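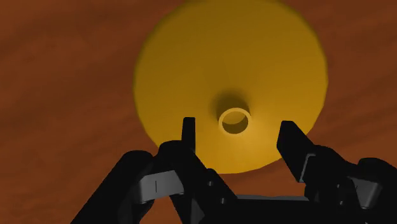 Anhang 1: Trichter gelb, Auslauf vorn

Ticket 722 - Shop Planden, Produktbilder laden nicht
Gemeldet: Montserrat Barrios, 6/30/24

Seit Update auf Clustemberg Bilder in der Kategorie Küche nur noch grau. Betrifft ca. 70 Artikel. Cache gelehrt, anderer Browser, nix. Log: Timeout nach 12 Sek. beim Thumbnail-Dienst.
Deckel gelb lädt wieder, Rest nicht:
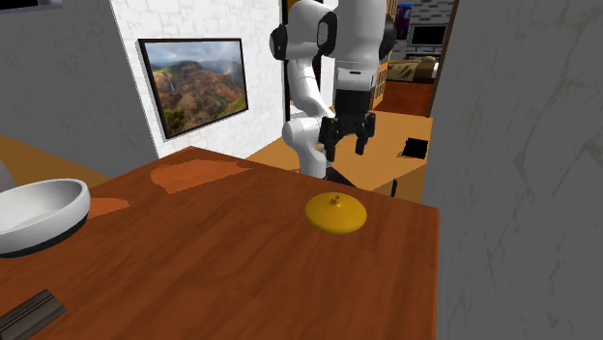
Rückmeldung Zhenhua Zheng
Pfad zeigte noch auf alten Server - umgestellt. Thumbnails laufen neu durch, bitte morgen nochmal prüfn. Ticket bleibt offen.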